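Follex Wrist Capture Kit: Review After Two Months of Tabletop Recording

We use cookies to remember your preferences and measure traffic. By continuing to browse you accept our cookie policy. Accept | Manage settings

The Follex is a small camera and bracket set for recording manipulation examples from the wrist of a robot arm. It comes with the camera, an aluminum bracket, two cable clips, a calibration card and a license for the recording program. I bought ours in June to replace a homemade mount, and it has been on the arm at our Witamberg bench since then.

The test job was ordinary pick and place. An operator drives the arm by hand controller, picks up one named object, sets it down at a new spot, and ends the episode with a foot switch. The recordings train a policy that takes wrist video and joint positions as input. We kept 1,261 episodes. Yaa Zakaria drove most of them and I did the rest, along with all of the file checking.

Mounting

The bracket fits the standard bolt pattern on our arm without an adapter. The tilt joint has click stops, so the camera returns to the same angle after it is taken off for cleaning. Our old mount used a friction joint that drifted over a day, and we lost a good part of a data set to it. The Follex has held its angle through normal use and through one hard contact with the table.

The cable clips are poor. They open when the wrist passes a half turn, and the cable then swings into view. We replaced them with hook-and-loop straps on the first Tuesday and have not gone back.

Picture

The lens is wide enough to keep both fingertips in view with the workspace between them. For this kind of learning that matters more than sharpness, as the policy has to judge the gap between the fingers and the object in the same picture. The cost is that the fingers are close to the lens and blurred. Focus is fixed. We would have liked a lens that came into focus a little nearer, but objects at reaching distance are clear enough to work with.

We use household and desk items on a dark cloth, with a few toys for color. The current set includes a mesh pen holder, a chewing gum tin and a toy eggplant. They are placed so that some overlap from the starting pose, which forces the policy to deal with partly hidden objects.

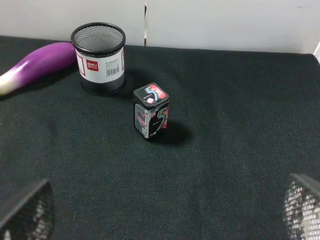 Exposure needs to be locked by hand. Left on automatic, the camera brightens the dark cloth and washes out pale surfaces as the wrist comes down, and the change lines up with the approach closely enough that a policy could learn from it. We set exposure once each morning against the calibration card. White balance can be locked from the same menu, and should be. Glossy objects still show highlights that shift with the wrist. We left those in.

Mesh is the other hard case. The back wall shows through the front wall, and depth estimates from a single camera are unreliable there. No wrist camera I have used handles it well.

Recording program

Video and joint positions share one clock. I checked the alignment with a tap test and found no drift over a session of 900 seconds. Files are written per episode, in a format our Sulemana training scripts read after a short conversion step.

The review screen is the weak part. It plays episodes in order and lets you mark each one keep or discard, but there is no note field and no way to sort by object. I went through 743 episodes that way before writing a script to do it outside the program. Version 2 adds a tag list, limited to one tag per episode. An episode with a failed grasp followed by a good one needs at least two.

Discard also deletes the file at once, with no undo. Keep a copy of the raw folder.

Compared with the Ulau

We borrowed an Ulau mount for a week. Its picture is cleaner in low light and its clips stay shut. It is also heavier, and it stands far enough off the wrist to touch the pen holder on side approaches. For overhead picks alone I would choose the Ulau. For mixed approaches the Follex is the better fit.

Verdict

Recommended for labs that already have their own file handling. The bracket and the timing are good, the review screen is not, and the clips should be replaced before the first session - any hook-and-loop strap of the right width will do.

Get new bench reviews by email. Enter your address to subscribe to our newsletter. Unsubscribe at any time.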